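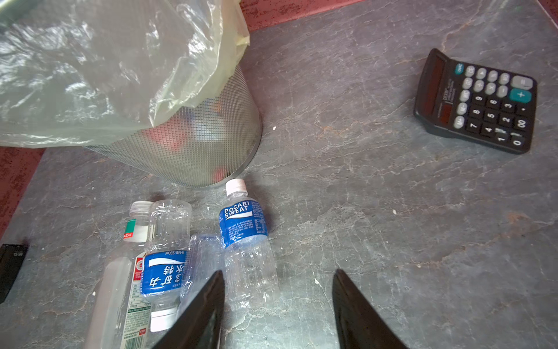 Zitell Small Bin Liner, fitted. Calculator and bottles not included.

Zitell Small Bin Liners
Item group: Waste and recycling > Liners > Office and desk-side

A thin, see-through liner for round wastebaskets and small recycling bins. It is cut long enough to fold over the rim and hang down on the outside, so the bag stays up when something is dropped in from above. There is no drawstring and no elastic band.

The liner is made for dry waste and light recycling: paper, wrappers, tissues, empty drink bottles. It is not meant for food scraps, broken glass or hot ash. For those, see the Droltska heavy liner on the kitchen page.

Pack sizes
Box of 100, folded flat
Box of 200, folded flat
Case of 500, on rolls, perforated

The folded liners come out of the box one at a time through a slot in the top. The rolls need a holder or a shelf with some room to turn. We suggest the boxes for single offices and the case for cleaning carts.

Fitting
Shake the liner open and push the bottom down to the base of the bin with your hand. Fold the top over the rim all the way round. If there is a lot of extra material on one side, pull it down and let it hang, or tie a small knot in it below the rim. Leave some slack inside. A liner that is stretched tight over the opening will slip in as soon as the bin gets heavy. 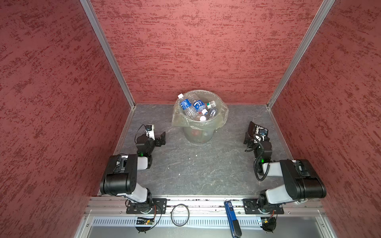 Empty bottles take up a lot of space for their weight, so a bin used for recycling will fill up well before the liner is anywhere near its limit. Let the air out of the bottles and put the caps back on if you want to fit more in. When the bin is full, gather the loose edges, lift straight up and twist the neck closed - do not drag the bag over the rim.

Which bins it fits
The liner fits the Trasalby round wastebasket and the Aidoo desk-side bin. It will fit most other small round bins too. Measure around the outside of the rim with a piece of string and compare it with the size chart before you order a case. Square bins can be lined with it, but the corners will pull.

Storage
Keep boxes closed and away from direct sun. Thin film gets brittle if it sits in a window for a summer.

Ordering
Boxes ship from stock. Cases are packed to order, and the next run is due in June. Unopened boxes can be returned. Opened cases cannot.

Page last updated 27th March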